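From: Kendra Wong
To: gripper-eval list
Date: 1/5/19
Subject: Re: Keltow handheld pair, container handling

Gaétan Perron wrote:

> Before we commit to the Keltow pair I'd like to know how the fingers behave on lidded food boxes. The Putska set we had in September was fine on flat-sided cartons and poor on anything with a rim. Does the Keltow finger seat on the wall or on the lid edge? Also, Solldale lists the spare finger kit at 170 per pair. Is that with or without the screws?
>
> Gaétan

Without the screws. Solldale confirmed it by phone. Tanner quotes 38 for the screw set, and four spares per side are in the bag.

On the seating question, it depends on the approach angle. The task is the usual one: clip-lid containers, one large and one small, to be handled near a two-tier wire rack. The fingers close on the ends of the small box at lid height, so the blue rim takes part of the load. The finger blocks are rigid and have no compliance of their own. If the box comes in tilted, it stays tilted, and the operator has to correct at the wrist.

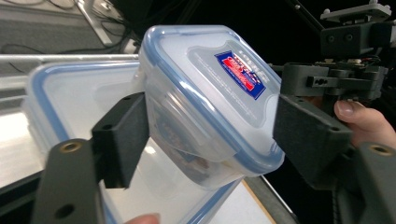

## Notes on the fingers

- Face width is adequate for the small container. On the large one I would want the wider face from the optional kit.
- The locking flaps are the weak point. A flap that is open when the finger closes can fold under the block. Check all flaps before each run.
- Glare off the lids is a problem for the wrist view. Label text is not readable at working distance, so do not plan on using it to tell the boxes apart. Use size.
- Cable exit is at the rear of the body. Leave slack for the full reach to the back of the table.

## Table setup

Mervin asked for the layout so he can match it at his end. Mat on the tabletop, rack centered toward the back, both containers closed and flat in front of it. The operator works from the front edge with one gripper in each hand. Keep a clear strip of mat between the boxes and the rack, or the finger plates will foul the grid on the way in.
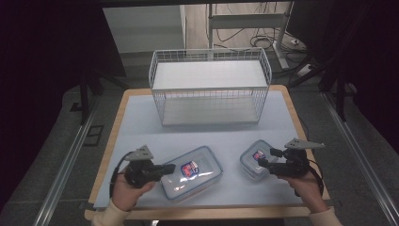 The grid walls stand a little above the upper shelf, so a box going up there needs to clear them before it is lowered. Going in low and sliding does not work. The lower shelf has to be loaded through the gap between the boards, and there the width across the two finger blocks is the limit. Measure that before ordering a rack.

Firmware on the test pair is build 1925. Jocelyn has the changelog. I have not tried the older build and don't intend to.

My recommendation is to take the pair with the wide-face kit and skip the Solldale service plan until we know the wear rate on the finger faces. Tiziana, please send the revised quote to Gaétan directly.

Kendra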